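Sim runs, second batch
March 11, 2020

The Graro runs finished overnight. Same task as before: the left arm reaches into the bin on the table, the right arm stays out of the way behind it. 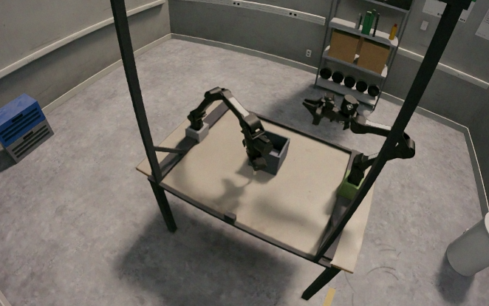 What changed

I trained on 1000 simulated episodes last time and 2000 this time, with the camera pose shifted a little in each one. Nothing else is different.

Out of 167 test runs, 120 ended with a clean grasp. The old policy is still better when the bin sits dead center – I don't know why yet.

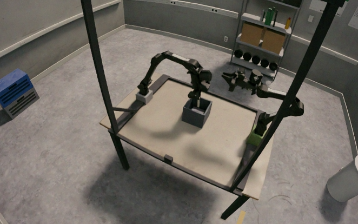
Next I want to vary the lighting too. The Stulbridge machine is free until June, so there's time.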